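Skestbridge Students Build Hand-Held Grippers to Record Everyday Tasks

2 min read

Students in the applied robotics course at Skestbridge Technical College have completed the first half of a term project in which they collect demonstrations of simple handling tasks using grippers they assembled themselves. The recordings will be used later in the term to train a small robot arm in the college's Quiambao Laboratory.

The course enrolls 31 students, most of them in their second year. Each team was issued a kit of printed parts and a wide-angle camera at the start of the term and was given two weeks to produce a working hand tool. Teams then carried the tools to offices, kitchens and workrooms across the campus and repeated a fixed set of tasks, including picking up bottles, moving paper cups and setting boxes upright.

"The students learn a great deal by doing the task slowly and doing it again," said Leonora Dela Peña, who teaches the course. "A person picks up a drink without thinking about it. When you have to do it with two fingers on a handle, you start to notice where the bottle is held and how far the fingers have to open." 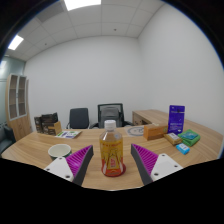
Campus News

The bottle task is among the more demanding in the set. Clear plastic and partly filled containers are difficult for many vision systems, and students are asked to approach the bottle with the fingers fully open and to close them at an even speed. The ribbed pads on the inner side of each finger were chosen after the teams compared several surfaces in class.

By the end of November the teams had submitted 2,262 recordings. Each one is reviewed by a student from a different team before it is accepted. Recordings in which the object leaves the camera's view are returned, and the team may try the task again at a later session. Every team must have at least 90 accepted recordings to move on to the training stage.

Desks and tables in regular use were preferred over a prepared laboratory bench. The course guidelines allow teams to leave other items in place, provided that the object being handled can be reached safely and that the owner of the room has given permission.

The project is supported by a grant from the Erby Fund for Technical Education, which also paid for the storage and computing equipment used by the class. A shared software tool named Hisotier, written by former students of the course, sorts the recordings by task and location and shows each team its progress.

The training stage will take place in the Quiambao Laboratory, where each team will have a scheduled block of time with the arm. A final demonstration will be held in the college's main hall, which seats 400. Admission will be free, and students from area high schools will be invited to attend and to try the hand tools.

Faculty members who wish to offer an office or workroom for a recording session may contact the applied robotics office. Sessions run until 5 p.m.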